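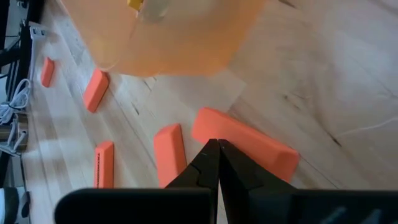
Home and School > Guides > Pondik Table Set > Section 2

Section 2: Tidying Small Things

By Beverley Bainbridge, for the Sernham household helpers group

Welcome back, and I hope the bolts in Section 1 weren't too much trouble. We now come to the part everyone asks me about, which is whether a machine can really clear up a desk yet. My feeling is that it can do a fair bit of it, slowly, if you pick the job with some care and keep a chair nearby (and maybe a cup of coffee, well away from the table!). Erasers are a lovely first chore. They sit still, they don't mind being dropped, and they have nice long sides to take hold of.

Before you start

1. Run the Kairys warm-up program and let it finish all 14 moves.
2. Set the speed dial to 2. You'll be tempted to go higher by lunchtime, and I'd ask you to wait until Section 4.
3. Put the erasers down with a finger's width between them. Neighbors that touch tend to get nudged away together.
4. Place the tray where both arms can reach its middle.

CAUTION: Keep hands and sleeves off the table while the arms have power, even when they seem to be resting.
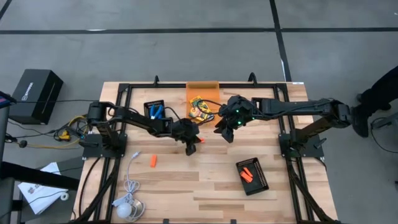 Can it put away a whole messy desk by itself?

Not yet, in my experience. Small solid things going into an open tray are well within reach, but mixed piles, floppy bags and anything tangled still want a person close by.

Running the chore

5. Choose "Gather" from the Uvik menu and press Start.
6. Let the gripper close fully before you judge the grip. A crooked hold is fine so long as the eraser comes up with it.
7. If one is dropped, leave it where it lands. The program looks over the table again after each trip.
8. When the list is empty, press Park and wait for both arms to stop.

NOTE: Code 3056 means the gripper closed on nothing. Press Retry once, and if it comes back, move that eraser a little farther into the open and press Retry again. Code 1791 is only a reminder to save your settings.

Contact the Pondik help desk | Copyright Pondik | Back to top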